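Doors, handles and a lot of patience: driving the simulated robot by hand

I've been meaning to put a page up about the door work since August, and people keep asking what I do all day, so this is it. The short version is that I put on a headset, pick up two hand controllers, and drive a pretend robot through pretend rooms until it has seen enough doors to have a go by itself.
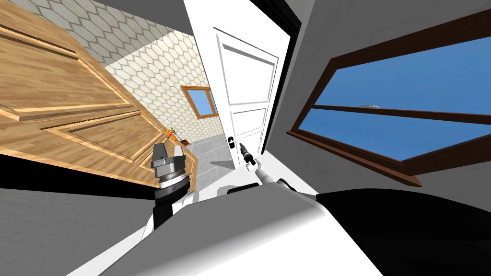
The longer version is that our little team at Liltidum wants a robot that can get itself from one room to the next, and we're teaching it by showing it. Whatever my hands do, its arms do (more or less!), and every run gets saved with the camera view and all the joint positions. Later on Wafula Makori feeds the good ones into the training and bins the rubbish ones. Plenty of mine get binned.

We do it in simulation first for the obvious reason that you can't break anything. I once folded both arms behind the body and drove backwards into a wall at full tilt, and the only thing damaged was my pride. Dennis Gachanja still has that run saved somewhere and brings it out for visitors.

The target for this batch is 600 good runs, shared between four of us. I'm the slowest driver by a long way but my runs are tidy, or so Wafula tells me when he wants more of them.

If you look back at the picture, it's the view from up on the robot, looking down over its own white shell. The two-finger gripper is right up by the black lever on the white door, which is the bit of the job I find hardest. Go in too high and you knock the lever, too low and you're pawing at the lock plate. I like to bring the fingers up from just below and stop for a breath before I do anything clever.

The other hand, the chunkier gripper, is over by the big wooden door and isn't holding a thing. Beginners forget about the spare arm completely and then wonder why the robot is wedged in a doorway. I park mine up and out in front, where I can keep an eye on it.

And yes, everything leans! The doors, the window, the walls, the lot. My first afternoon on this view I had to take the headset off after 14 minutes and go and stand in the car park. You do get used to it. Adhiambo Ogola reckons she now finds level rooms a bit boring.

I'm very fond of that far room, with the hexagon tiles on the wall and the little pot of orange flowers on the floor. Kimutai Mbwambo builds our rooms and he does put the effort in. The tiles, the wood grain and the blue sky through the window all get swapped for other things between batches, so the robot learns what a handle is and doesn't just learn Kimutai's taste in decorating.

A few things I'd tell anyone starting out on the controllers. Move slower than feels natural, then slower again. Don't fix a bad grasp by wriggling, just let go and come back in, it makes a much better demonstration. Rest your elbows on something. And if you've made 13 bad runs on the trot, put the kettle on, the fourteenth will be bad as well.

My own best day so far is 37 keepers, and I was unbearable about it all evening.

Next up is drawers, which Adhiambo says are worse. If you'd like to come and have a drive, drop me a line through the contact page and I'll find you a spare headset. Bring flat shoes and don't have a big lunch first.

Karlijn Wouters
2021-09-10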